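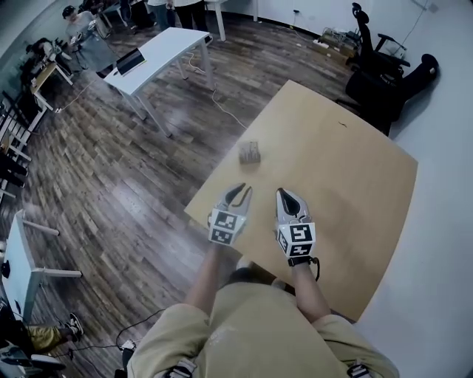 A pair of hand-held grippers over a cleared table, with one small gray block to pick up.

Good Habits for the Workbench: Hand-Held Grippers

These rules started as a sheet taped inside a cabinet door at Wendden. Delyth Llewellyn rewrote it in September and most of it has held up since. It covers one person at one table, working with a gripper in each hand.

Before you start

Clear the table. Tools, cups and spare parts go on another surface. Only the object for the current task stays out, and it goes near the middle where both hands can reach it.

Wipe the marker cubes with a dry cloth. Do not use spray cleaner on printed codes. If a corner of a print is lifting, replace the whole face and leave tape off it, as clear tape throws glare.

Open and close each gripper 10 times with nothing in it. The fingertips should meet evenly. A gripper that sticks goes in the repair bin with a note saying which side it is.

Tighten the shoulder straps until the harness stays put when you lean forward. Tuck in loose strap ends. Anything hanging near the wrist should be short enough that it can't drag over the tabletop.

Cables and floor

Run cables along the wall where you can. If one has to cross open floor, tape it flat and walk the route once yourself before anyone else does. Leave a little slack at the table end - a tight cable gets pulled out when the table is bumped.

Chairs stay an arm's length back from the table. People at nearby desks can carry on as usual, but nobody reaches over the work surface during a take.

During the work

Begin every take with the jaws slightly open and both grippers over the near edge. Move at the pace you would use to set down a full glass. Keep the codes turned outward and try not to cross your forearms.

Small parts with ridges are easier to hold by the flat sides. If you drop one, stop the take, put it back and begin again. Don't chase it across the table.

Rest for 15 minutes after every 100 takes, sooner if your thumbs ache. Sore hands make sloppy grips.

Naming and storage

Number takes in one unbroken run. If the last one was 3,009, the next person starts at 3,010, even on a new task. Bad takes keep their number and get marked "bad" in the log.

Hang the grippers up by the handle, left on the left. Never store them resting on the fingers, which bend over time. The harness goes on its own hook with the buckles open.

Spare marker faces are in the drawer marked Piątek. Reorder when there are 10 left.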